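The Trouble With Bags

I have lost more arguments with plastic bags than I care to admit. Produce bags at the supermarket, mostly, where you rub the two sides together between your fingers and nothing opens and the line builds up behind you. So when Eulalia Domínguez told me over the phone that her group at Grurico was spending the year on bags, I laughed, and then I asked if I could visit.

"Everybody laughs," she said. "Then they try to write down how they open one."

I tried on the train. I got as far as "pinch" and gave up.

Grurico's lab sits above a tile showroom, up a staircase that smells of grout (I liked it right away). Eulalia runs the project with Henrik Wendt, who came over from a company that made packing machines, and Jui-lin Liao, who does most of the training runs and all of the swearing. What they're working on sounds dull when you say it fast. They want two cheap arms to handle soft, see-through packaging, learning from people who steer the arms by hand, and they want the arms to keep going when the thing they're holding changes shape. Which a bag does all the time!

Henrik put it to me like this. A mug is a mug from any side. Grab the handle and the rest of it comes along. Pull on a bag and part of it follows you, part of it stays put, and the part you were hoping to grab next has folded under itself. On top of that it's clear, so a camera sees the wrinkles, the shine, whatever is inside and whatever is behind, all in one mess. 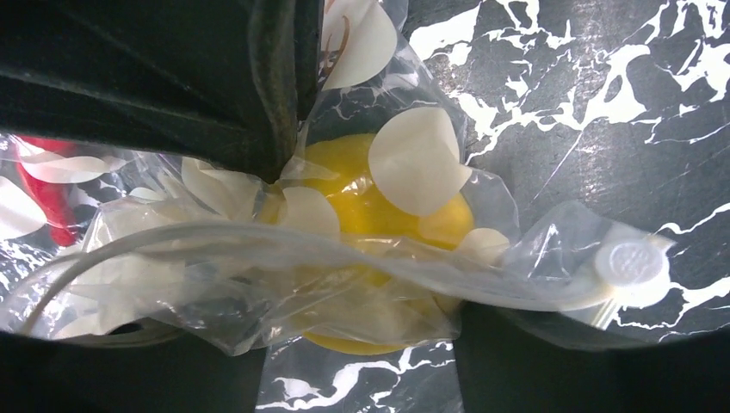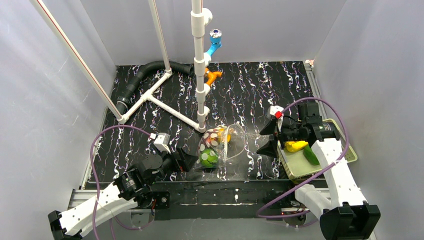
The method Jui-lin is testing has a plain name, "late look," and it's easier to explain than I feared. Most of the time the learned controller works from the wide view, the one that takes in both arms and the table. Once a finger gets near the plastic, it starts to trust the wrist view more, and how much more is something it learns for itself. I didn't see why that mattered until I looked at the close view with the finger pressed to the bag. From up there I'd have told you the bag held a couple of balls and something yellow. Close in, there are paper discs all through it, some of them bent, and a thin white cord running under the yellow thing, and a round white cap near one end that I'd want to know about before I pulled on anything. Jui-lin says the discs are her favorite part of the whole setup, because they make trouble. They shift and they cover things up, and a controller that has only memorized where the yellow thing was will go looking for it in the wrong place.

They trained on 2000 demonstrations. Henrik steered a lot of them himself and claims his wrists will never be the same. I had a turn too, and I was terrible at it. I dragged the bag in a slow circle for what felt like a week while Eulalia ate a sandwich and said encouraging things.

Now for the numbers, which are modest, and I'm glad they told me so up front. The test was simple: get hold of the bag, lift it clear of the table, and keep hold of it for 5 seconds. With the wide view alone, the arms managed it in 58 percent of trials. With late look they did better, but Jui-lin wouldn't let me print the new figure until she'd repeated the trials with bags from a different supplier. I pushed. She offered me tea.

She did let me talk about the failures. The worst kind, she says, is when both grippers end up holding the same fold and pull against each other, each one apparently convinced it's doing fine. Stiffer plastic causes it more often than thin plastic, and they don't know why yet. Henrik thinks it's the glare. Eulalia thinks the people steering had a habit of reaching for the shiny ridges, and the arms picked it up from them.

I asked what would settle it. Dull plastic, Henrik said, and a fresh set of demonstrations by somebody with different habits. They both looked at me, and I reminded them about the slow circle.

The repeat trials are planned for August, and I've been promised the number when they're done.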